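Workshop tips from the Kasthorpe robot club
Last changed September 2020

We are a small student club and our task this year is called Ekside: the robot must tidy a table. We practice first in the simulator and later on the real bench. I wrote down these tips for new members, but many of them are also good for a desk at home.

Setting the table

Choose things which you find in any house. A puzzle cube, a tissue box, a bottle with a cap, a cup with a drink. Write the list before you begin and keep it with the saved file.

Do not push everything to the middle. Leave free space next to the thing you want to pick, at least the width of the open gripper and a little more. In Pikska, our small program for placing objects, we write 80 mm and do not go under it.

Mix low things with tall things. A flat box is easy to pass over with the arm, a tall cup is not. If the arm must cross the table, plan the way around the cup first.

Lights and shadows

Keep the shadows on. When I was new I turned them off to make the picture clean, and then my color settings did not work on the real bench. On a white table you should check the edges of an object two times, once in the light part and once in the dark part.

Looking before moving

Save one view from far and one from near before each run. The far view is for planning the way, the near view is for the fingers. Look at both at full size on the screen.

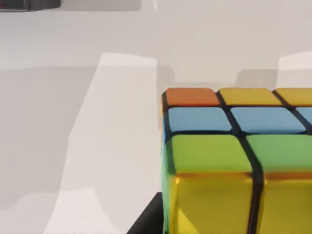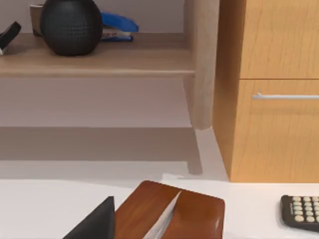
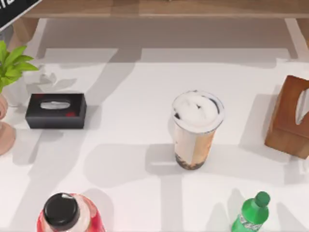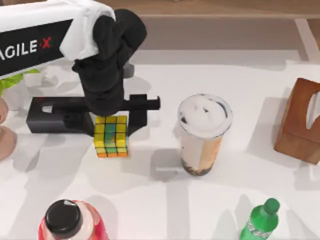 Simulator views from the table tidying task, Kasthorpe robot club. The arm with the puzzle cube and the bubble tea cup is in the last one.

Closing the gripper

Come down slowly for the last 21 mm. Close until the fingers touch, wait, and then lift 5 mm only. If the object turns in the fingers, put it down again and take it closer to its middle.

For a tissue box, hold the sides and stay away from the tissue. For a soft cup use the lowest force. On the real bench we fill the cup with dry rice, so the keyboard stays safe.

Keeping notes

Write one line for each run: object, start place, result. Also write the bad ones. In April we had some 73 runs with no notes and we had to repeat them.

The list of force values is in the Demirtaş folder, second page. Please do not change the numbers there without writing your initials beside them.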